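Druvach DL-300 Programmable DC Electronic Load: Bench Review

Reviewed by Gopinath Alva

The DL-300 is a single-channel electronic load rated for 300 W, 124 V and 30 A. It sits in the lower half of the Druvach range and is sold for testing power supplies, batteries and DC-DC converters. I bought one in June to replace a Condori load that had drifted out of tolerance in constant-resistance mode. It has been in use on my bench since then, mostly on switching supplies.

Modes and ranges

There are four static modes: constant current, constant voltage, constant resistance and constant power. Current has two ranges, 3 A and 30 A. The load does not switch range on its own. If you enter a set point above 3 A in the low range, the value is clipped and a small "LIM" flag appears in the corner of the display. The flag is easy to miss.

Remote sense terminals are on the rear panel. They should be used for any test above 5 A. With two-wire connection and ordinary 4 mm leads, I read a drop of 0.3 V between the supply terminals and the load terminals at 20 A, enough to spoil a load regulation measurement on a 12 V output.

Static accuracy

I compared the current readback with a calibrated shunt and a bench multimeter. In the high range the error stayed within 12 mA from 1 A to 25 A and rose to 19 mA at 30 A. In the low range it was 2 mA or less throughout. Voltage readback was within 8 mV at 12 V and 31 mV at 100 V. All of these are inside the printed specification.

Constant resistance mode is less good. Below 0.5 ohm the loop hunts when the source has its own slow control loop, and the current shows a ripple at a few hundred hertz. Adding a 2000 µF capacitor across the terminals cured it for one supply and made it worse for another.
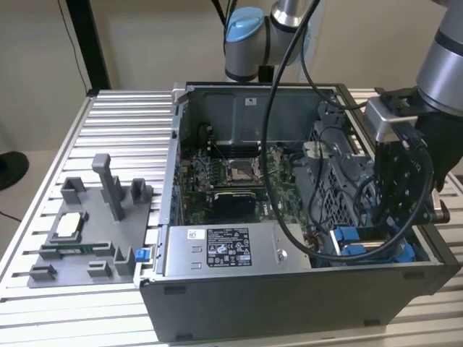 Desktop tower on its side with the panel off, silver power supply toward the front.

Transient mode

The load can switch between two current levels at a set rate, with separate rise and fall slopes. The fastest slope is specified as 2.5 A/µs. With short, twisted leads I measured 2.2 A/µs on a 5 A to 15 A step. With leads 1 m long, the inductance dominates and the slope is set by the wiring. The manual does not mention this.

Overshoot on the rising edge was 4 percent at full slope and under 1 percent at half slope. For checking the recovery time of a 12 V rail, half slope is the better setting. The trigger output on the rear BNC leads the current edge by 1.5 µs, and that offset must be subtracted if you measure from the trigger.

Minimum operating voltage

At 30 A the load needs 1.1 V at its terminals to hold regulation. At 10 A it needs 0.4 V. A 3.3 V rail is no problem. A single cell discharged to 0.9 V has to be tested at reduced current.

Cooling and noise

The fan has three speeds. Up to 80 W it is quiet. Between 80 W and 200 W it cycles between the first two speeds every minute or so, and the change in pitch is annoying. Above 200 W it runs at full speed and is loud. I ran 280 W for two hours with no thermal shutdown.

Software

Druvach supplies a Windows program called Skurkent. It logs to CSV and plots voltage and current, but the fastest log interval is 200 ms. The SCPI command set is documented and works over USB. Two commands in the list, for slope readback, return an error on firmware 1.08.

Compared with the Flunoseck

The Flunoseck load in the same price bracket has automatic ranging and a better display. Its slope limit is 0.8 A/µs, too slow for most converter work. For battery discharge testing I would buy the Flunoseck. For supply transients the DL-300 is the one to have.

Supplied in the box: load, power cord, USB cable, two spade-terminal leads rated at 20 A. Leads for the full 30 A must be bought separately.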